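Home | Blog | Reviews | Contact

Tuesday, by Madhu Rajput

So I've had the Rinbridge hand-held gripper kit for 4 weeks now and people keep asking if it's worth the money. Short version: mostly yes! Mine is the Drasa set, which was $588 with the spare pads (they sell a bare one with no spares, but I'm hard on things and I know it).

I started with doors. Cabinet doors are my favorite test because they look so easy, and then you swing one open and have to get two fingers in past it to the shelf without whacking anything.
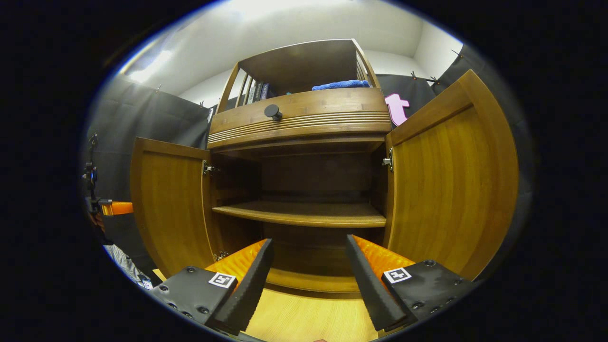 The grip itself is lovely, nice and light, and I can go 60 minutes before my wrist starts complaining. What I don't love is the trigger spring. It's stiff! I emailed Oken, the shop I bought from, and they mailed me a softer one free of charge, so points for that. Swapping it took one tiny screwdriver and some bad language.

Books and cloth came next. Books standing on a table want a slow, straight approach, and cloth just wants to be pinched and lifted, any old way. 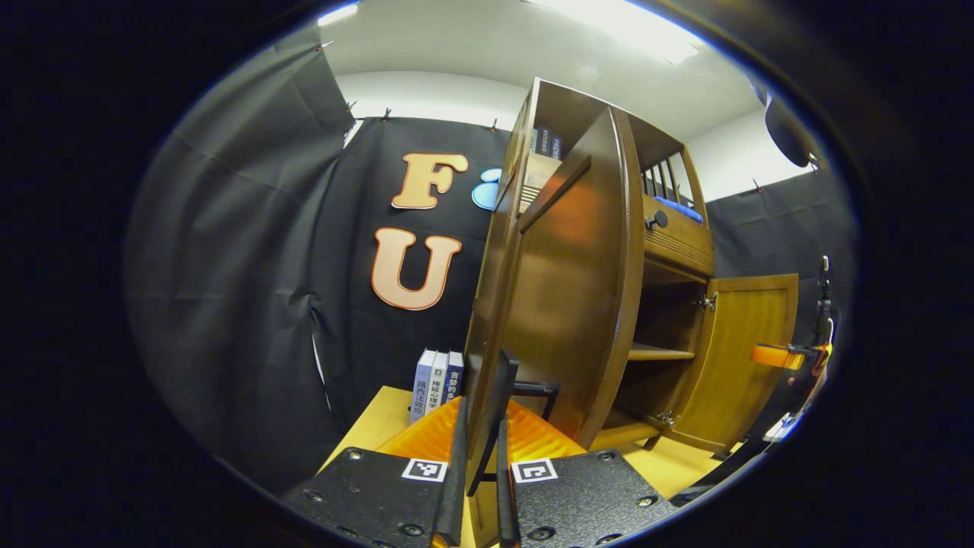
The Nishad software is the weak spot. I recorded 193 clips last month and it made me name every single one by hand, like it was a baby. There's supposed to be a batch rename coming in July. If they fix that I'll stop grumbling, and I might even buy a second kit for my left hand.

Print this post | E-mail this post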